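Trindelside Home & Table Forum > Decorating > Flowers, Real and Otherwise

Topic: Artificial bouquet in a low green bowl — cut the stems or not?

marlpit_jo
Started July 29, 2019

I have a bunch of artificial flowers and a green bowl, and I want them to go together on the table in our big shared room at work. The bowl is the kind with raised leaves all over the outside, so it looks like an artichoke. The flowers are pink and white and came as a single bouquet with the stems wrapped together in dark green and patterned paper around the bottom.

The problem is the height. The bouquet is long and the bowl is low. If I stand the bouquet up in the bowl it falls over as soon as somebody bumps the table, and if I lay it across the top it looks like somebody put it down there and forgot it.

Do I cut the stems, or is there a way to hold it up as it is? I'd like to keep the paper if I can.

kettlewright
Cut them. Artificial stems are wire with a plastic coat and you need real wire cutters for it, not kitchen scissors. For a low bowl the flowers shouldn't be much taller than the bowl itself. Put a block of dry floral foam in the bottom, stick the stems in, done.

Sam_of_Inum
I'd wait before cutting anything. Once it's short it's short, and next spring you may want it in a tall vase.

Have you tried bending? Most of those stems will take a bend and hold it. Unwrap the bundle, separate the stems, and bend the bottom third of each one into a loose ring. The ring sits in the bowl and its own width keeps it upright. I did a batch this way for my sister's front hall in April and it's still standing.

kettlewright
Bending works on cheap stems until the coating splits. Then you have bare wire scratching the inside of the bowl. I've ruined one that way.

Sam_of_Inum
Put a folded dish towel or a circle of felt in the bottom first. No scratching.

kettlewright
You can see the towel from above in a shallow bowl. Foam can be covered with moss.

marlpit_jo
Thanks both. I haven't unwrapped it yet so I don't know if the stems are separate or one molded piece. The green wrap is tight. How do you get it off without making a mess?

dorrie_k
If it's floral tape, it only sticks to itself. Find the end, which is usually at the bottom under the paper, and unwind it slowly. It comes off with a little residue that rubs away with your thumb. If it's a fabric ribbon there may be a pin or a dot of glue. Warm glue dots with a hair dryer on low, but keep it away from the petals.

I would save the paper too. Slide it down and off the end before you touch the tape.

BLozano
Hello, Begoña Lozano here. I do table arrangements for Cantero, the events hall, and I use artificial flowers more than I would like to admit to my mother.

My opinion is that the two things don't need to be combined. A bowl with that much pattern on the outside is already doing the work. Pink and white on top of it will compete. Put the bowl on the table by itself, with lemons or nothing in it, and put the bouquet in a plain tall vase somewhere else in the room. A windowsill or the top of a cabinet.

If you insist on the bowl, take 5 or 6 of the blooms, not the entire bunch, cut short and kept to one side. Leave part of the rim showing.

marlpit_jo
I did wonder about that. There's a potted plant on the floor next to the table already so there's some green in that corner. But the table feels bare with only the bowl.

Sam_of_Inum
I disagree with Begoña on the colors. Pink against dark green is about as safe as it gets. It's what the actual plants do.

BLozano
The color is fine. I'm talking about texture. Ruffled petals over a bumpy bowl, and patterned paper too if she keeps it. Choose one.

pell_street
Going to be the difficult one. Why fake flowers on a table people use? They collect dust, someone always moves them to make room for a laptop, and they end up on top of the fridge by fall. We had three arrangements in our building and I was the one wiping the petals with a damp cloth. Get a second potted plant.

dorrie_k
A potted plant needs water, and in a shared room either it gets none or everyone waters it. Silk flowers don't care.

For the dust: put them head down in a big paper bag with half a cup of salt, fold the top over and shake it. The salt takes the dust with it. Do it outdoors or over the tub.

pell_street
Salt is fine on cloth petals. On the plastic leaves it does very little, you still need the damp cloth.

dorrie_k
True, I wipe the leaves separately.

kettlewright
Back to the bowl. Jo, what's the inside like? If it narrows toward the bottom you can cut the foam a bit oversized and wedge it. If it has a flat bottom you'll need the tack that florists use to stick it down. Piretti sells both in the craft aisle, and the tack comes in a roll that will last you years. Everything has to be perfectly clean and dry or it won't hold.

marlpit_jo
It narrows. I tried it with a ball of newspaper last night and it wedged pretty well, so foam should be OK.

Sam_of_Inum
Newspaper is a perfectly good filler by the way. Crumple it tight, cover it with pebbles or moss, and you've spent nothing. I'd use that until you decide if you like it.

BLozano
Pebbles also give you weight, which is what you need if people bump the table. Foam alone weighs nothing. At Cantero we had 100 centerpieces on foam for a dinner on the terrace and a small wind came. I'll say no more. Now it is foam in the middle and stones all around.

kettlewright
I'll give you that one. Stones around the foam.

pell_street
Can we get photos? Everybody is arguing about a bowl we haven't seen.

marlpit_jo
Sure. I still haven't unwrapped anything.
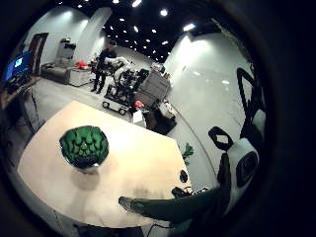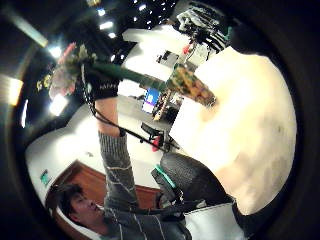
First one is the bowl, second one is the bouquet with the paper still on the end.

dorrie_k
Thanks, that helps. I'd pictured a loose bunch and those blossoms sit in a tight cluster. If you unwrap it you may find it spreads out more than you expect. I see there's a little yellow one at the edge, too. I'd put that toward the front.

BLozano
Now that I see it, I like the bowl even more and I'm still for leaving it alone. It has a lot of presence on a pale table like that. The bouquet I would not cut. It's a nice long shape and the paper suits it. Tall vase.

Sam_of_Inum
Agree on not cutting. Still think the colors go.

kettlewright
The paper is a mix of green, brown and orange and I'd lose it first, whatever you do with the stems. It has nothing to do with the pink.

dorrie_k
The paper is the best part!

pell_street
OK, the bowl is good. Lemons.

marlpit_jo
So that's 3 votes against cutting if I count my own. I'll leave the stems alone for now and try a tall vase for the bouquet, paper on. The bowl stays on the table and I'll see how it looks with lemons before I buy any foam. If the table still looks bare I'll go back to the newspaper and pebbles and ask again about how to bend the stems.

Sam_of_Inum
If you do bend them, start with one from the back of the bunch — and put the felt in first.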